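Reading time: 4 minutes

We use cookies to remember your preferences. Accept | Manage settings

Stanville Adult Education -- Household Textiles
Unit 3: Folding and Storing Knitwear
Instructor: Fotini Sotiropoulos

Purpose of this unit

Students who have completed the units on washing and drying will now consider how knitted and napped items are to be folded, stacked and put away. Damage to knitwear is often blamed on the wash. A good deal of it takes place on the shelf or on the hanger, where the weight of the garment pulls on a small number of stitches for months at a time. Students should be able, by the end of the unit, to select a folding method suited to the item and to explain the choice in writing.

1. The working surface

A made bed is an acceptable surface for folding at home and will be used in most of the demonstrations. It is wide enough for a sweater to lie open with both sleeves extended, and it places no hard edge under the knit. The sheet should be pulled smooth before work begins. Students who prefer a table should cover it with a clean towel.

Check the surface for pins, clips and jewelry. Rings and watches are to be removed before handling any loosely knitted piece.

2. Embroidered knits

Embroidery on a knitted ground requires separate attention. The embroidery thread does not stretch as the knit does, and a crease placed across a motif bends the two materials in different ways. Loose ends are also easily caught. Before folding, look over the motifs one at a time and note any thread that stands away from the surface. Do not cut it. A loose end is drawn through to the wrong side with a blunt needle and secured there.
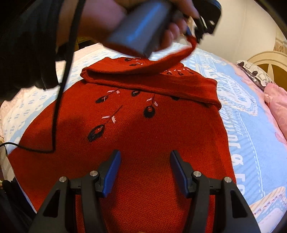
Fig. 1. Red knit with embroidered motifs, partly folded over. A few loose threads stand out at one end of the largest motif.

Where the motifs are scattered over the whole garment, it will not be possible to keep every one of them clear of the fold. In such cases the fold should be kept soft and rounded. A sheet of plain tissue laid inside the bend will keep it from pressing flat. Move the fold a little each time the garment is put away so that the same motif is not bent twice in succession.

Lift the knit with the whole hand wherever possible. Raising a garment by one narrow end places the load on very few stitches -- a point to be kept in mind with heavier pieces.

3. Fleecy and napped cloths

Cloths with a soft, fleecy surface are more forgiving of creases but collect lint readily. They should be brushed or gone over with a lint roller before they are folded. Lint that is folded inside will be pressed into the nap and is harder to remove later.

A fleecy cloth seldom folds to a sharp rectangle. The thickness at the turns rounds the corners and causes the upper layers to shift. Students are not graded on sharpness of edge. They are graded on whether the item can be lifted, carried and stacked without coming open.

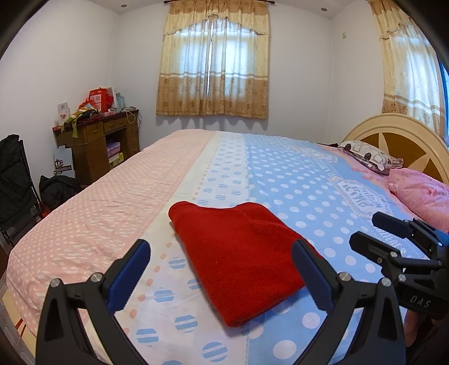
Fig. 2. Soft red cloth after folding, on a patterned sheet. Note the rounded upper corners, the dip between them and the speck of lint on the surface.

To correct an uneven shape, open the last fold only, smooth the layer beneath with the flat of the hand, and fold again. Starting over from the beginning is rarely needed.

4. Storage

Knitwear is stored flat, with the heaviest pieces at the bottom of the stack. The sample shelf in the classroom holds 148 items, of which 89 are knitted; these are to be returned to their own section at the end of each session. Stacks are limited to the height of the Flolitz boxes provided. Do not press down on a stack in order to close the lid.

5. Assignment

Fold 2 items at home, one embroidered or otherwise decorated and one napped. Submit a short written account of the method used for each, including any fault found during inspection. Accounts are due in April. Questions on grading may be directed to Ah-rin Sung in the Bollus Building.

Comments (3)

mtorrance
Is it all right to use the tissue from a shoe box or does it need to be the acid-free kind?

Fotini Sotiropoulos
Acid-free is preferred for anything stored longer than one season. For the assignment, either will be accepted.

p. antoniadis
The part about drawing the loose end to the back was useful. I have been snipping them for years and have a cardigan with half its flowers missing.

Subscribe to the Stanville course newsletter. You may unsubscribe at any time.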